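3.2 Setting the table, and why I started with plates

I should say where this part of the study came from, because it wasn't in my plan. I had gone in wanting to write about how people put things away in small kitchens, and I had a whole notebook of cupboards. Then Mireille Bitar, who was reading my drafts at the time, wrote "but when do they ever get the plates out?" in the margin of page 8, and I couldn't answer her. I had treated the table as the place things came from on their way to the sink. So I went back to the households in Vambridge and asked if I could be there before the meal instead of after it.

Altogether I talked to 33 people, and most of them were very patient with me (one fed me lentils every single visit). I asked each of them to tell me how they set a table on a normal evening, and then how they would do it if somebody was coming over. I thought I'd get two versions of the same story. I got two quite different jobs! The everyday one hardly counted as a job at all in the way people talked about it. Plates went down in a pile and whoever was hungry took one. The company version started much earlier, with the cloth, and the cloth was where people had opinions.

Checks came up again and again. People told me a checkered cloth hides a crooked fold, and that it gives you lines to go by when you put the plates down. Elias Khalaf, who helped me with the interviews in Timby, is convinced of the second point and sets his own table by the squares. I tried it at home and found I was fussing far more than I do on a plain cloth, so I'm not sure it saves anybody any trouble. Two people said they disliked checks for exactly that reason — once you can see the lines, you can see that the plate is off them.

The table in Figure 4 is a good one to have in mind for the rest of this section. It has the checkered cloth, in teal, pale blue and white, and plates and bowls from two families of color, beige for the plates and blue for the bowls. I heard a lot about this kind of mixing. Very few of the people I met owned one full matching set of anything. What they had was plates that matched plates and bowls that matched bowls, bought at different times, and they'd settled on calling that a set. A woman in Timby told me her beige plates were "the quiet ones" and that she'd never put a patterned bowl next to them. Her sister, in the next room, called back that she did it all the time.

Big plates are their own subject. A large round plate with a raised rim takes up a lot of cloth, and people plan for it without saying so. They'll put down the plates first, see what room is left, and push the bowls over to whatever side is free. When I asked why the bowls had ended up on one side, I mostly got a shrug. One man said the bowls were "waiting." I liked that and kept using the word in my notes, and I'll use it here too: a waiting dish is one that's on the table but hasn't got its place yet. On the tables I visited, bowls did far more waiting than plates did.

Then there's the surface of the plate itself. I had not expected anybody to care about ridges. But plates with rings running around the inside split people right down the middle. Those who like them say a plain plate looks unfinished next to one. Those who don't were thinking about washing up, and about dragging a knife across the grooves, and one of them made the noise for me so I'd understand (I did). Specks, on the other hand, everybody forgave. A speckled matte plate was described to me as friendly, homey and good at hiding crumbs, sometimes all in the same breath.

I also need to bring the kitchen back in, since I'd been so eager to get away from it. In a lot of these homes the table and the kitchen are one room, and the washing machine lives under the counter like it does in Figure 4, a short step from where people eat. That changes how the table gets used during the day. Laundry gets folded on it. The cloth comes off for that, or it doesn't, and in two households this was a real argument that had been going on since before I showed up. Masilela's older work on shared rooms talks about tables being "cleared for" one thing or another, but I found the clearing was often partial. A stack of plates would be slid over, the towels would be folded in the gap, and then the plates would be slid back.

My last round of visits was over by 2/6/20, and I've kept the notes from it apart from the rest because by then people knew what I was after and had started explaining themselves before I asked. I don't think that ruins them. It does mean I got more reasons and fewer shrugs. In Section 3.3 I go back to the cupboards and look at which dishes get stored within reach of the table and which ones need a chair.

Figure 4. Beige ringed plates and blue bowls on a checkered cloth, with one plate held up over the table.

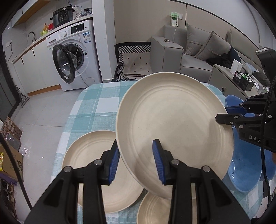
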